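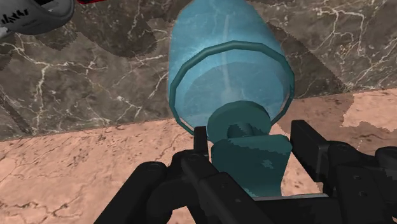 Right, a few of you asked after my last post about the Merkurcombe lights, so I'm going to put it all in one thread. Get a cup of tea, I do go on a bit.

For anyone new: Merkurcombe is a long, narrow valley with one road in and a reservoir at the top end. People have been reporting a pale light over the water there for as long as my gran could remember, and she grew up two farms down from the dam. She called it the Lantern. Most people now just say "the light", as if there were only the one in the world.

It's nearly always October. Nearly always between ten at night and two in the morning. It hangs low, it drifts from the east bank towards the old pump house, and then it goes out. No sound at all, which is the bit that gets people.

I've seen it once myself, when I was 20, from the passenger seat of my cousin's car. We had it in view for perhaps a minute. He said headlights on the top road, I said there isn't a top road on that side, and we've been having the same argument at every family wedding ever since.

Now, the reason I'm writing all this. A lovely woman called Olaia Barrios got in touch in the spring. She collects reports of lights over inland water, has done for years, and she'd found a mention of ours in a walking magazine and wanted to know if there was more. Was there more! I sent her two carrier bags' worth.

She's typed up the lot. Every letter, every cutting, every scribble from the visitors' book at the chapel. With her own material added from other places it comes to 576 reports in one list, and you can sort them by month, weather, phase of the moon, whatever you like. I lost an entire evening to it and burnt the rice.

What struck me most was Gulholm. It's a little island in a lake, miles and miles from here, and the people there describe the same thing: pale, low, silent, moving one way only and never back again. They even have a name for it that Olaia translates as "the lamp carrier". I read that bit out loud to the dog.

I'm not saying it's the same light, mind. I don't know what that would even mean. But my gran had never heard of Gulholm, and I can't imagine anyone on Gulholm had heard of my gran.

Before you all start typing: yes, marsh gas. Yes, the moon on mist. Yes, lads with torches. Olaia has a column for each of those and she's quite strict about it. A good half of my carrier bags went straight into "probably a vehicle", including one I'd been very fond of.

The one I'd still love to get to the bottom of is the Kilter sighting. Kilter is the farm on the east bank, and the couple who had it then both saw the light from different windows, upstairs and down, and each wrote it down before talking to the other. The two notes agree on nearly everything except the colour. He put white. She put "like weak tea with too much milk in", and I trust her completely.

Somebody in the replies last time mentioned their aunt Alva, who used to camp up there with the Guides and saw something by the pump house. If that was you, please do message me. I've scrolled back twice and I can't find your comment, and I'd dearly like to hear the rest of it.

If you fancy going up yourself, the best spot is the lay-by about 50 yards past the chapel. Take a flask and a proper coat, and keep off the dam wall, it's horribly slippery. Please shut the gate too. The sheep got out last autumn and guess who got the phone calls.

I'll be there myself for a few nights this October, in the small green car with the blanket over the back seat. Knock on the window and say hello, only do it gently, I startle.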